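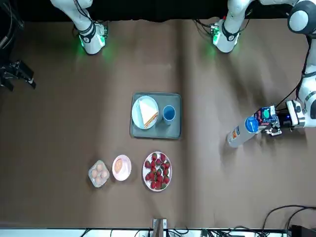 Secretaría técnica — Circuito de atletismo Nomar
21 de septiembre de 2024

Asunto: Re: [jueces-pista] Cámara de llamadas y recuento de vueltas en Fostby

Respondo a las dos cuestiones planteadas en la lista.

El club Lyons escribió:
> En el programa provisional de Fostby la cámara de llamadas
> cierra 15 minutos antes de cada carrera, también para los
> relevos. En Kurnimlow se aplicó otro margen. ¿Cuál vale?
> Además, no vemos quién lleva el recuento de vueltas en el
> 10.000, con 43 inscritos entre las dos series.

Cámara de llamadas. Vale el margen de 15 minutos para todas las carreras, relevos incluidos. Lo de Kurnimlow fue una excepción por la distancia entre la zona de calentamiento y la pista, y no sienta precedente. En concursos el horario se publica aparte, porque depende del número de intentos de prueba.

Recuento de vueltas. Cada juez contador lleva un máximo de cuatro atletas y anota el tiempo de paso en cada vuelta. El chip no sustituye la hoja manual. Si hay discrepancia, decide el juez árbitro con las dos fuentes delante. El año pasado el dorsal 628 figuró una vuelta por detrás durante media carrera por una lectura perdida en la alfombra — la hoja permitió corregirlo antes de publicar el resultado.

La campana se da al primer clasificado y después a cada atleta al entrar en su última vuelta.

Queda pendiente la calle de calentamiento. La recta auxiliar de Fostby no está homologada para vallas y habrá que usar el anillo exterior, de 700 metros, solo para rodaje. Los bloques de salida se prueban en la pista principal, en el hueco anterior a la primera serie.

Las correcciones al programa, a esta misma lista y con el número de prueba en el asunto.

Secretaría técnica, Nomar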